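Subject: Re: Tranness home kit – worth it for a small group?
Date: 18 September 2025
List: Etby home robotics list

Hi all,

Sorry for the slow answer, I wanted a couple more evenings with the thing before I opened my mouth. The original question, for anyone who deleted it:

> We're a small hobby group and we're looking at the Tranness
> arm kit from Jekell. The sales page shows it tidying a kitchen
> and I'd love to believe it. Has anyone on the list had one at
> home? I mainly want to know three things: how bad is setup,
> does it cope with a normal messy counter, and is the Dlamini
> support plan worth paying for? We don't have a workshop, so
> it would live in somebody's kitchen.

I've had mine for 66 days now, bought with my own money, so take this as one grumpy-but-mostly-happy customer talking.

Setup first. The printed guide says one evening and I needed two, mostly my own fault (I skipped the page on cable routing and had to take the whole base apart again). The bolts are good, the labels on the connectors are good, and the power brick gets warmer than I'd like. Calibration is a wizard you click through, and it takes 15 minutes if you leave it alone. Don't lean on the table while it runs! I did, and every grasp after that landed short until I ran it over again.

The software is the best part. You pick a task template, show it the start and finish a few times, and it builds a routine you can edit. The editor looks like something from an old phone but it's quick, and you can undo pretty much anything. Updates come through without a fuss, though the one in early September reset my speed limits and I only noticed when the arm came down on a mug harder than usual. The mug lived. Write your settings down somewhere.

Now the messy counter. I tried hard to be fair and stopped clearing things away before a run, so it gets the toaster and the French press up front, the jars at the back, fruit on a plate, and whatever else we've left lying around. A wooden block in a toaster slot is a nice little test for any gripper, by the way, and so is a small plastic bag in a drawer.

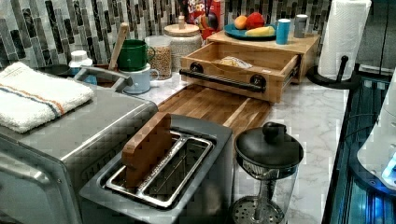
Can you run the kit without paying for the Dlamini plan?
Everything in the box works without it, including the template editor and updates; the plan adds phone support, a spare set of finger pads and faster replacement of a dead motor.

Back to my counter. Solid things with a clear shape are easy for it. Mugs, blocks and fruit I'd trust it with every day of the week. Clear glass is still hit or miss, and I keep it on the slow setting for anything I'd be sad to sweep up. Thin bags are the worst of the lot – it pinches, the bag slides, it pinches again, and after the third try it parks itself and sends me a message. I'd much prefer that to it flinging the bag across the room, mind you. Drawers are fine if the handle is a proper bar you can get fingers behind. My flat little knobs in the hallway, forget it.

Noise: you can talk over it. You can't watch a quiet movie next to it.

As for price, I paid 668 for the base kit before shipping, and I skipped the Dlamini plan for the first month and then signed up after all. For a group where several people will be poking at it, I'd get the plan from day one. The finger pads wear out faster than the manual lets on, and you'll want that spare set. For one careful person I'd say wait and see.

My gripes with Jekell are small. The order page wouldn't take my apartment number, and the box came with two left-hand clamps. They sent the right one without any argument, but it held me up for a week.

If you do go for it, check the depth of your counter before ordering. The clamp wants more overhang than you'd think and mine only just fits. I can post my task templates to the list files if people want them, they're a bit rough but they load.

Has anyone tried the longer forearm yet? I keep looking at it and closing the tab.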